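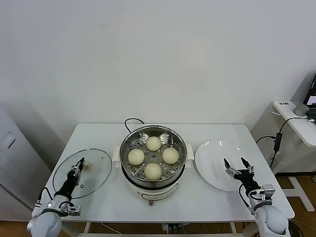

搬到Ostbridge以后馒头总发不好,是面粉的问题还是水的问题?

海外厨房 > 面食发酵 > 求助讨论

楼主 面团不听话
2025年3月12日发布

先说背景,我是山东人,从小吃馒头长大的,在国内闭着眼睛揉都没翻过车。去年十一月搬到Ostbridge,到现在蒸馒头成功率大概也就一半吧,心态快崩了。

症状是这样的:揉的时候挺正常,发也能发起来,二发完看着胖乎乎的,一蒸就开始抽奖。好的时候白白软软,坏的时候表皮发黄起皱,掰开里面粘牙,我老公管那种叫“橡皮擦”。

用的是Nollis超市自己牌子的普通面粉,最便宜那种,酵母是Nørgaard的小袋干酵母,自来水直接接的,没过滤。家里冬天暖气开得抠抠搜搜,厨房挺凉。

我妈在视频里看了一眼,说是水不行,国外的水硬。我老公说是面粉不行。我自己怀疑酵母。一家三口三个说法,谁也说服不了谁,来请教一下各位。

2楼 碱水不要钱
面粉吧。Nollis那个便宜的我买过,筋度忽高忽低的,这一袋和下一袋吸水都不一样。我后来换成Narneck的蛋糕粉和普通粉对半掺,稳定多了。你老公说得对哈哈哈。

3楼 老面养殖户
不同意楼上。便宜面粉照样能蒸出好馒头,我外婆那会儿哪有什么蛋糕粉高筋粉的,磨出来什么样吃什么样。楼主这个描述,皱皮加粘牙,十有八九是发过头了。你说“看着胖乎乎的”,我一看就觉得不妙,二发到胖乎乎那会儿已经晚了,上锅前只要摸着轻了、按下去慢慢回来就行。

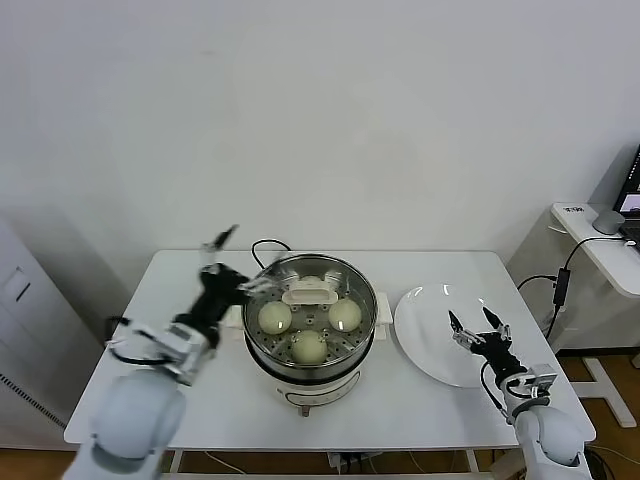 还有个事,厨房凉的人特别容易发过头,听着矛盾吧?天冷,大家都嫌慢,就往烤箱里塞一碗热水,或者放暖气上面,结果外头那层已经发疯了,里头还是凉的。我刚出国那两年就这么干的,蒸出来底下死面上面塌。后来我老老实实放台面上,盖块湿布,该干嘛干嘛去,看会儿剧回来揉都来得及。急不得!

4楼 面团不听话(楼主)
回复3楼:啊,我就是放暖气上的……而且我老公半夜会偷偷把暖气调低,所以每次温度都不一样,这算不算破案了?
回复2楼:别让他看见这句。

5楼 碱水不要钱
回复3楼:外婆那会儿的面粉是外婆摸了几十年摸熟的呀,她知道该加多少水。楼主这儿是刚换地方,面粉、水、温度全换了,你让她靠手感,手感从哪儿来?先买个稳定的粉,把一个变量摁住,再去调别的,这有什么不对。

6楼 老面养殖户
回复5楼:摁住变量我同意,可是对半掺蛋糕粉的馒头,那个口感我真的接受不了,跟吃蛋糕似的,没嚼头。广东朋友别打我。

7楼 不吃甜的
广东的来了。没打你,但是嚼头这个东西真的分人。我家小孩就爱吃松软的,呛面大馒头给她啃,她啃两口就放下了。做饭是做给吃的人的,家里谁吃得多听谁的。

顺便问一下,大家有加糖的吗?我加一点点,酵母起得快一些,吃不出甜味。我婆婆每次看见都要念我,说馒头放糖像什么话。

8楼 高原上的胃
说个极端的,我以前在海拔2000米的地方住过几年,那才叫蒸馒头地狱。水不到温度就开了,同样的面同样的手,蒸出来就是粘。当地人教我多蒸一阵,面和硬一点,酵母少放。楼主那边是平地,别把粘牙全怪到水头上,硬水软水我两种地方都待过,做馒头差别真不大。泡茶倒是差很多,那个另说。

9楼 半夜烙饼
回复8楼:硬水有影响的吧?我看过一个帖子说矿物质多了面筋会变紧。我自己用壶滤过的水和面,确实觉得好揉一点。当然也可能是我那天心情好。

10楼 高原上的胃
回复9楼:有影响,但没大到一会儿成一会儿不成的程度。她家的水又不会今天硬明天软。

11楼 面团不听话(楼主)
10楼这句话我念给我妈听了,她沉默了一会儿说那你们都懂,你们自己弄吧。完了,得罪人了。

那我总结一下目前能改的:不放暖气上了,二发早点上锅。面粉我还没想好换不换,Narneck的比Nollis贵不少,我们家馒头消耗量又大,一次和面1000克起步,周转一圈就没了。酵母呢?有没有人用Nørgaard的?它背面说明全是给烤面包写的,我每次都是瞎倒一袋。

12楼 老面养殖户
一袋倒进去?!难怪。你先把酵母称一称,别再按袋算了。每100克面粉放1克酵母就够,冬天也别加太多,宁可等。倒多了不光容易发过,还有一股酸不溜秋的酵母味,你有没有闻到过?

我把我平常的流程贴一下,不一定适合你,参考:

一、水用手摸着不凉就行,酵母撒进去搅开,不用等它冒泡。

二、面粉分几次倒,先用筷子搅成絮,没有干粉了再下手。一开始粗糙没关系,盖上歇一会儿,回来自己就滑了。

三、一发到原来两倍大。拿出来揉,一定要揉透,切开看断面没有大洞。很多人皱皮就是这一步偷懒了。
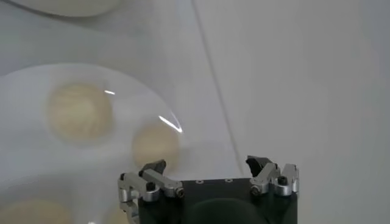

四、分剂子,揉圆,摆开,中间留够空,不然蒸的时候黏成一家人。

五、二发看轻重,拿一个在手里掂,比刚揉完轻了就可以了。冷水上锅,中间火。

六、关火以后别急着开盖,等一等,开的时候先开一条缝。

13楼 碱水不要钱
第五条我又要抬杠了。冷水上锅我一直觉得不稳,每个灶火力不一样,水烧开的时间不一样,等于二发又多了一截不受控的时间。我都是发好了热水上锅,蒸汽一下子顶上来,定型快。

14楼 老面养殖户
热水上锅也行啊,前提是你二发已经到位了。新手判断不好,冷水上锅给你留点余地。

15楼 碱水不要钱
新手判断不好,那冷水上锅的时候她也不知道是早了还是晚了呀,余地只照顾发不够的,发过头的更惨。楼主的问题不就是发过头吗?

16楼 老面养殖户
……这个你说得有道理。楼主先用热水试吧。

17楼 不吃甜的
活久见,这两位在这个版吵了好几年了,头一回看见有一方让步,截图了。

18楼 半夜烙饼
我来歪个楼,蒸多了大家怎么存?我都是放凉了装袋冷冻,吃的时候不解冻直接上锅。我室友非要放冷藏,第二天硬得能砸核桃,她还说回一下就好了。我吃着就是不一样,掉渣。

19楼 高原上的胃
冷冻+1。冷藏是馒头老得最快的地方,要么当天吃完要么冻上。冻之前一定要放凉,不然袋子里全是水汽,结一层冰碴,再蒸底就湿了。

剩馒头别忘了还可以切片裹蛋液煎,这个比新馒头还好吃,不接受反驳。

20楼 不吃甜的
反驳一下,炸了蘸炼乳。

21楼 半夜烙饼
你这个ID是怎么说出蘸炼乳的

22楼 不吃甜的
注册的时候在减肥,改不了名了。

23楼 面团不听话(楼主)
回来汇报!照着12楼和13楼混着来的,酵母称了,没放暖气,热水上的锅,粉还是Nollis那袋没换。皮是光的,掰开一层一层的,不粘牙!我老公吃了两个没提橡皮擦。

不过我得老实说,这才一锅,之前也有一半是好的,说不定又是抽中了。等我多蒸几回再说。面粉等这袋用完买一包Narneck的,两种都蒸一锅让家里人尝,到时候另开一帖。

另外我妈问,能不能用酸奶和面,她在哪个群里看到的。有人试过吗?

24楼 碱水不要钱
试过,能做,有点奶香,但是酸奶稠稀差太多,你刚把水量摸清楚就先别折腾了。过阵子再哄阿姨高兴。

25楼 老面养殖户
同上。等你稳了我教你养老面,那个才是真上瘾,就是冰箱得腾个地方出来。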